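I will defend the quilted tablecloth to anyone who asks. My aunt thinks they belong in August, out on a porch, and my friend Raluca Rusu says hers made the dining room look like a bed. Fine! I still say a table you actually use deserves something soft on it, and a bit of shine never hurt a gray-blue.
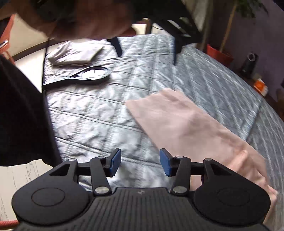 Cleaning is where people give up too soon. Crumbs do settle in the stitching, I admit it - so shake the thing outside, then go along the channels with a soft cloth. I've had mine on over 40 weeks and I'm not switching back to bare wood.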